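Ticket 2537
Site: Zandgate
Equipment: hand-held gripper tool, unit 2, bench station
Reported by: Zandgate bench team
Handled by: Werden tool support
Priority: normal
Status: open, monitoring

Reported problem

Jaws stop short of closing. Started in August, first now and then, by the end of the week on most cycles. The display shows closed but a strip of thin card can still be pulled out from between the fingers. Opening is fine. No error code on the display, no odd noise from the drive. Unit 1 on the same bench is fine with the same settings.

Settings at time of report: closing force 40 per cent, speed 60 per cent, position feedback on. Cycle counter on unit 2 reads 964 since last service.

Reply from support, 09:20

Please do the following in this order and write down the result of each step before going to the next.

1. Power off, wait a minute, power on, run homing with nothing between the jaws.
2. Read the raw position value at fully open and at fully closed.
3. Check the finger screws with the small hex key. Do not tighten yet, only say whether they move.
4. Swap the cable with the one from unit 1 and repeat step 2.

From site, 10:45

Step 1 done, homing completes, same fault afterwards.
Step 2: open reads 1000, closed reads 31. On unit 1 closed reads 2.
Step 3: left finger, both screws tight. Right finger, the inner one turned nearly a quarter before it bit. Left it as it was.
Step 4: cable swapped, closed still reads 31. Swapped back.

Reply from support, 11:10

The cable can be ruled out. A closed value of 31 with a good homing run means the drive is reaching something hard before the end of its travel, or the zero has been stored in the wrong place. The loose screw could account for the second if homing was run while the finger was out of line. Has the tool been homed since the fingers were last taken off?

From site, 11:25

Yes. Fingers came off for cleaning at the start of the month and it was homed straight after. The person on that shift thinks the right one was put on first and the left one after. We have no torque driver on the bench, it was done by hand.

Reply from support, 11:40

Take both fingers off. Clean the seats and the backs of the fingers with a dry cloth and look for grit or old threadlock. Refit the left finger first, then the right, with the screws just nipped. Close the jaws by hand until the faces meet, hold them there, then tighten. Use the torque driver from the Brurix kit, one should be in the store at Makowska if you have none. Then clear the stored zero (service menu, position, clear) and home again.

From site, 14:05

Driver collected from Makowska. Fingers off. There was a crumb of dried threadlock behind the right one, on the seat, hard enough to need a plastic scraper. Left seat clean. Both refitted in the order given and the zero cleared. Homed twice.

Opened the tool up over the bench before the closing check, cable laid clear of the jaws.
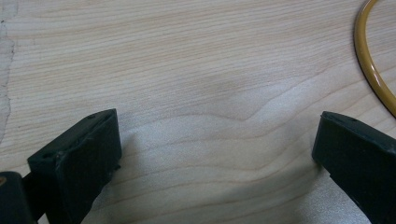
Closed value now reads 3 on both homing runs. Card test: card is held at the tip and halfway down, cannot be pulled out by hand. Repeated with force at 20 per cent, still held.

Finger faces have some scuffing. Is that a reason to replace them?

Reply from support, 14:30

No, scuffs on the faces are normal wear. Replace when a face is grooved deeply enough to catch a fingernail, or if the card slips at one end and holds at the other. Please run a batch of empty cycles at your normal settings and note the closed value at the start, middle and end.

From site, 16:50

Ran 540 cycles, force 40 per cent, speed 60 per cent. Closed value at start 3, middle 3, end 4. Screws checked after with the driver, none moved. Tool slightly warm at the housing, same as unit 1 after a run.

Reply from support, 17:05

A change of one count is within tolerance. Keep the tool in use. Leave the ticket open for a week and send the closed value each morning before the first job. If it goes above 8, stop and tell us before homing again, as homing will overwrite the value we need to see.

Please also add to the bench sheet for both units:
- old threadlock to be scraped off before fingers are refitted
- left finger first, faces together, then tighten
- clear the zero before homing after any finger change

From site, 17:15

Added to the sheet. Torque driver is staying here for now, Makowska have been told. We will need one of our own, part number please.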